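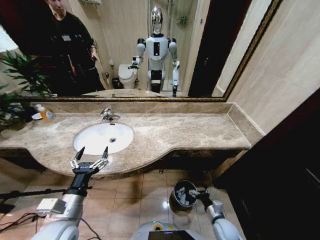

Cleaning Bathroom Mirrors and Stone Vanity Tops
Household Tips > Bathroom
By Octavio Villca

Most streaks on a bathroom mirror come from too much cleaner and a cloth that was already dirty. Most dull patches on a marble top come from the cleaner that ran off the mirror. The two jobs belong together, and the order matters.

What you need

Two flat-weave microfiber cloths, one for washing and one for drying
A third cloth or an old towel for the counter
Rubbing alcohol
Distilled water, if your tap water is hard
A spray bottle
Dish soap with no citrus in it
A soft toothbrush or a small dry paintbrush
Cotton swabs

Wash the microfiber by itself, without fabric softener. Softener leaves a film on the fibers and the film ends up on the glass. Dryer sheets do the same thing.

Before you start

Run the fan or open the door and let the room dry out after a shower. Glass with steam on it can't be cleaned properly. Late morning works well in our house.

Clear the counter completely. Lay the towel along the back edge of it, up against the wall under the mirror, to catch drips.

If there is hairspray on the mirror, deal with it first. Dampen a cloth with straight rubbing alcohol and rub the cloudy spots until the cloth stops dragging. Toothpaste specks come off with warm water if you hold a wet cloth on them for a few seconds.

The glass

Mix one part rubbing alcohol to four parts distilled water. Label the bottle. Some people add vinegar, which is fine on a plain mirror over a laminate counter. Keep it away from marble, limestone and travertine.

Spray the cloth and not the mirror. Liquid sprayed on the glass runs to the bottom edge, gets behind it, and attacks the backing. Those black spots along the bottom of old mirrors start that way and they don't come out.

Start at the top corner and work across in overlapping passes, then down. On a wide mirror do one half at a time, drying each half before moving on. Dry with up-and-down strokes if you washed side to side. Any streak left over will then tell you which cloth it came from.

Look at the glass from a low angle when you think you're done. Turn off the vanity light and use the light from the hall if you can.

Gold frames

Treat a gold-toned frame as delicate unless you know what it is. Real gold leaf, metallic paint and plated metal can look alike from three feet away, and water will lift the first one.

Dust the carved parts with the dry paintbrush, top rail first. Use no spray of any kind on the frame. For a grimy spot on a painted frame, try a barely damp cotton swab at the back edge and check the cotton. If color comes off, stop. If it stays clean, go ahead with the swab and dry as you go.

Don't use brass polish. I did, on a secondhand frame from a sale in Otunville, and had a gray patch at the lower left corner for as long as we owned it.

The marble

Marble is soft and acid marks it. The mark is called an etch and it is damage to the surface, so scrubbing won't remove it. Lemon, vinegar, many toilet bowl cleaners, some face toners and a good number of "daily shower" sprays will all etch.

For regular cleaning, put a few drops of dish soap in a bowl of warm water. Wipe, rinse with clean water, dry. The rinse gets skipped most often, and soap left behind builds up into a haze that looks like wear.

For the gunk around the faucet base, use the soft toothbrush and the same soapy water. Don't scrape with a blade.

For makeup or oil stains, mix baking soda and water to the thickness of peanut butter. Spread it over the stain, cover with plastic wrap, tape the edges and leave it overnight. Take the wrap off, let the paste dry, wipe it away with a damp cloth and rinse. A deep stain can take 4 rounds. Polished marble may lose a little shine under the paste, so test it behind the faucet or in a corner.

Sealing

Drip some water on the counter and leave it 9 minutes. If the stone under it darkens, it's time to reseal. Do this near the sink, where the sealer wears first. Follow the label on whatever sealer you buy and wipe off all the extra before it dries. Sealer slows stains down. It does nothing for etching.

While you're in there

Wipe chrome fixtures with the drying cloth last. It will be slightly damp with alcohol by then and that's enough for fingerprints.

Empty the wastebasket before you do the floor.

Keep the toilet cleaner off the vanity. A wet bottle set down on marble leaves a ring.

Questions from readers

Arif Hidayat asks whether newspaper is still any good for mirrors. It works on some glass, but the ink gets on light-colored frames and on your hands. I stopped using it.

Teguh Liew has an etched ring from a bottle of toner and wants to know about polishing powder. On polished marble a powder made for the purpose can improve a small, shallow ring. Work it with a damp cloth, and a little at a time. On honed marble leave it alone or you'll get a shiny spot in a matte counter. Large areas need a stone shop. Ours charged $178 for a counter 8 feet long, travel included.

Slamet Ginting writes that his mirror fogs in patches shaped like wipe marks. That's leftover soap. Go over it twice with the alcohol mix and a clean cloth.

More in Bathroom: Grout Lines, Slow Drains, Replacing a Toilet Seat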